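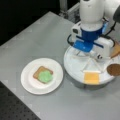 Toast on a plate, October.

Bread notes: slice thickness, moisture and the office toaster question
Saoirse Duggan

Several readers wrote in after the last issue to ask why the same loaf toasts well on one day and badly on the next. The short answer is water. A sliced white tin loaf leaves the bakery with a good deal of moisture in the crumb, and the surface has to lose most of its share before it can brown. Until that happens the heat goes into driving off steam and the surface stays close to the boiling point of water. Browning proper needs a hotter surface than that, and it speeds up quickly once it starts. This explains the familiar pattern in which a slice looks pale for most of the cycle and then goes from gold to dark brown while you are looking for the butter.

Staling is a separate process and is often confused with drying. The starch in the crumb firms up as it ages, even in a sealed bag that loses no water at all. Toasting reverses part of this, so a two-day-old slice can be firm in the hand and perfectly good once heated. A slice that has been left out of the bag has both staled and dried. It will brown sooner, and a dial setting that suited the fresh loaf will be too high for it.

Keep bread at room temperature or in the freezer. The fridge is the worst of the three for texture, as starch firms fastest at temperatures a little above freezing. Frozen slices can go straight into the toaster. If the machine has a frozen setting it normally just adds time at the start; if it does not, move the dial up by one mark and check.

Thickness

Yoon-hee Cheon ran a small comparison in the Hudwood kitchen using one type of loaf, cut by hand on a guide at 14 mm and 17 mm. Both were toasted in the same slot of the same toaster, with the machine left to cool fully between runs. Surface colour at a given time was much the same for the two, as expected, given that browning is a surface effect. The difference was inside. The thinner slices were crisp nearly all the way through, while the thicker ones kept a soft layer in the middle and lost less weight overall. For beans or anything wet, she prefers the thicker cut. For pâté or hard cheese, the thinner.

Her starting loaf weighed 419 g after cooling. We mention it only for those who want to repeat the test, as a lighter loaf from the same tin has a more open crumb and will not behave in the same way.

Toaster dials

The numbers on the dial are not minutes on most machines, and they do not match from one make to another. Some toasters use a plain timer. Others use a sensor that cuts the cycle short when the body is already warm, and some of these overcorrect, so that the second batch comes out paler than the first. If yours does this, leave the dial alone and allow a longer gap. Maximiliano Figueroa has written out the settings for the two machines at Tosten and taped them inside the cupboard door — please do not move the sheet.

Under the grill, preheat first and use the middle shelf. Turn the slices once. A grill browns the side facing it and the underside will steam against a solid tray, so use the wire rack.

Once toasted, stand the slice on its edge or in a rack for half a minute before buttering. A slice laid flat on a cold plate traps its own steam and softens underneath.

Corrections and dates

In the last issue we gave the oven temperature for the Nouri seeded rolls as 280 °C. That figure was for the empty oven before loading. Turn it down once the rolls are in, as stated on the recipe card. Thanks to Zohreh Sharifi for spotting it.

Orders for the next shared flour delivery close on Oct 15, 2022. Send them to Roxana Tănase, stating strong white or wholemeal and the number of bags. Collection is from the Clirkley side entrance as before.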